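双手夹爪采集叠衣服数据，一堆衣服的初始状态要不要每条都重新打乱？

提问 发布于 2024年3月14日 浏览 500

各位好，新手一枚，二月份才开始接触手持夹爪采数据，之前都是做仿真的，真上手了才发现坑好多……

我们的任务是桌面整理衣物：几块布堆在一张白色的大桌子上，两只夹爪配合，把布一块块挑出来摊平再叠好。策略用的是扩散那一类，输入就是夹爪上的相机画面加位姿，没有别的视角。

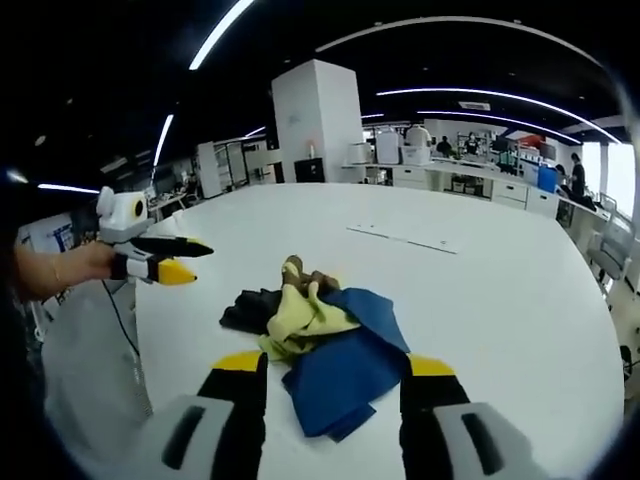

目前我采了60条，训出来的模型第一步就犯懵，夹爪在布堆上方晃来晃去，不知道先抓哪块。我自己回放了一下，发现我每次抓的顺序都不一样，有时候先抓深蓝的，有时候先抓黑的，看心情（捂脸）。想问三件事：

初始的布堆是每条都重新揉一遍，还是固定几种摆法轮着来？

抓取顺序要不要规定死？规定死了会不会泛化很差？

还有背景，我们这边是开放式的大办公室，后面老有人走动，要不要拉个帘子？

工具链是Olter录制，Wusum做对齐，应该不是软件的问题。先谢谢啦！

回答一（已采纳）

顺序这个事我踩过一模一样的坑。你每次心情不同，模型看到的就是差不多的画面配几种完全不同的动作，数据又少，它当然犹豫。我的建议是定一条规则，比如“永远先抓最上面那块”，别按颜色定。按颜色定的话换一批布就废了，按位置定还能迁移。

布堆我是每条都重新揉的，揉完随手一扔，别摆！人一摆就会下意识摆得很好抓，角都露在外面，到测试的时候别人一扔就抓瞎。不过也别一上来就全难度，我当时先采两块布的，顺了以后再加。

另外建议把任务切段，挑出来算一段，摊平算一段，叠算一段。切开之后哪一段差就补哪一段，比从头到尾闷头采省力多了。

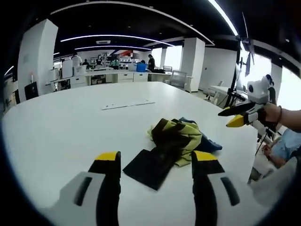
Dinsa插一句，切段我同意，但每段的结尾一定要留一点重叠。我之前切得太干净，挑完布那一下直接停，模型学会了挑完就发呆，后来每段多录8帧下一段的开头才好。还有60条真的太少了，双手的布料任务我自己到500条才敢看结果，之前的曲线看了只会焦虑。

背景的话我个人不拉帘子。人走来走去反而是好事，省得模型去记背景。你要担心的是光，靠窗那种位置上午和傍晚差很多，最好几个时段都采一些，别全挤在下午。

回答二

看你相机曝光锁了没，没锁先锁。

回答三

补充一个楼上没提的：两只手谁先动也要统一。我有个批次里13条是右手先抓的，其余全是左手，后来干脆把那13条删了重录，效果立马正常一些（也可能是心理作用哈哈）。还有深色布叠在深色布上的时候，夹爪画面里边界很难看清，自己录的时候靠肉眼觉得没问题，回放一看黑乎乎一团。录完当天一定要回看，别攒着。

对齐那块也别太放心，Wusum默认是按第一帧对的，两只夹爪启动有先后的话会差一截。我现在每次开录前让两只夹爪尖碰一下，后期拿这个当起点。

追问（提问者）

谢谢各位！曝光没锁……我去面壁。顺序打算改成从最上面开始抓，先采两块布的。再问一句，抓空了重抓的那种算废条吗？我现在是全删的。

回复

别全删，抓空之后自己救回来的留着，很值钱的。连着抓空好几次的再删。Hikgate那边论坛有个讲怎么打标签的帖子，可以翻翻。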